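Wanted: someone to look after one hand-held gripper (and, a bit, me)

Posted 2018-04-27 by Oskari Peltonen, Saarela workshop

I run the hand tools side of a small project called Skedia. We pick soft things up with grippers and write down how it went, and I've reached the point where I spend more of my week mending the kit than using it. So I'm looking for one person to take over the upkeep of our main unit, part time, starting in July. If you like small screws and have a patient streak, do read on!

The unit is a two-jaw gripper you carry by hand. It has a grey ridged body, a black housing either side, and linkage arms turning on big silver pivot screws. The finger pads at the ends are blue, with fine ridges. We call it the Rakton, after the bench it was first put together on, and it has done 746 sessions to date. It's a tough little thing but it does want looking after, and that would be you.

What you'd be doing, most weeks:

Checking the pivot screws and nipping them up if the arms have gone sloppy. Too tight is worse than too loose, and I'll show you the feel of it on your first day.

Brushing the fluff out of the pads. We handle a lot of cloth, and lint packs into those ridges like you wouldn't believe. An old toothbrush does it.

Wiping down the black housings (they hold on to dust no matter what I do) and making sure the little round marker on the body is clean and still stuck flat.

Setting the jaw opening again after every pad change. There's a gauge block for this in the Renditz drawer, and please, please put it back in the Renditz drawer.

Keeping the logbook. One line is fine if all is well, a paragraph if it isn't.

After any repair we do a shakedown at somebody's home before the unit goes back into use. It's a cardboard box, a handful of small soft bits and pieces, and you at the handle. You open the jaws wide, bring them in over the box and listen for clicks.

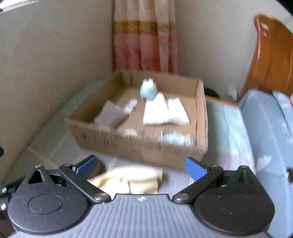
Skedia Notes, Issue 9, p. 14

Jaws spread and aimed at the box is your starting position, and the pads should lean in towards each other evenly on both sides. If one of them is lagging, stop there and look at that arm's pivot first. I've wasted whole afternoons starting at the other end.

You don't need a degree, or to have worked with robots. Bike repair, sewing machines, clocks, old cameras, any of that would make me very happy. You do need steady hands and decent eyesight (glasses are fine, I wear two pairs).

Pay is 410 euros a month for around 200 hours over the year, with travel to Saarela on top. You'd have your own key and your own shelf, and I make the coffee.

To apply, write me a page about something you've fixed and what went wrong along the way. No CV needed. Drop it in at the workshop or post it to Oskari Peltonen, Skedia, Saarela, and put "Rakton upkeep" on the envelope so it doesn't end up with the invoices.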